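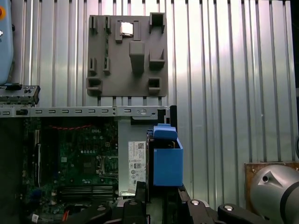
Automated Disassembly, Unit 5: Faults During Drive Removal
Course notes, Sânziana Pîrvu
Revised 30/03/2026

5.1 Background

The Tagle cell takes desktop towers apart in a fixed order: drive, memory, graphics card, processor. Each part goes to its own holder on the fixture plate. The plate is bolted down and its position is taught once. The tower is located afresh for each job.

The fault treated in this unit was logged on the Vandov rig in March. It is a placing fault with a late stop, and the two parts should be kept separate when you write it up.

5.2 Sequence of the fault

The gripper took the hard disk drive by its body and carried it to the plate. The drive has to go down vertically between the walls of its slot. Side clearance is 2 mm in total. On the faulty cycle the lower edge of the drive met the top of the slot wall and the arm went on pushing. The force limit in the controller had been left at the value used for pulling drives out of the cage, and that value is far too high for placing. The drive tilted in the fingers by 14 degrees before the Prulik controller raised a following error and stopped the arm.

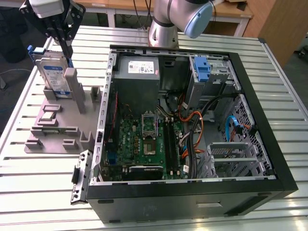
The stop itself was a category 2 stop: motion ended but the drives stayed powered and the gripper stayed closed. An operator then reached in to free the part. The guard circuit did not trip, as the gate had been set to bypass for teaching and had not been set back. No injury resulted. The event was recorded as a safety matter all the same, and it is the more serious of the two findings.

5.3 Causes

Direct cause: tool offset wrong after a finger change. The Itorlow fingers had been replaced and the offset was not measured again.

Contributing causes: one force limit shared by two different moves; no check of part angle before lowering; gate bypass with no time limit.

A common mistake in earlier reports is to blame the slot clearance. The same slot had accepted 3000 placements with the old fingers.

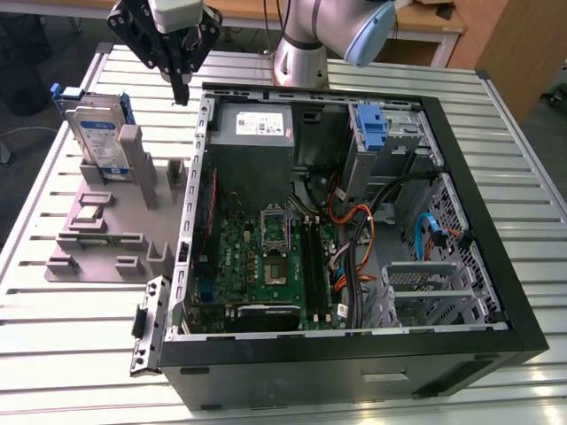

Reading time for this unit: 2 minutes

5.4 Recovery procedure

Set the arm to a protective stop and confirm that drive power is off. Support the part by hand before opening the gripper. Open the gripper with the manual release. Inspect the slot walls for cracks. Measure the tool offset again and run the placing move at low speed without a part. Return the gate switch to normal and test it by opening the gate.

5.5 Exercise

Propose a force limit for the placing move and say how you would test it. State which signal should remove drive power, and where in the cycle it should be checked. Hand in one page with a wiring sketch.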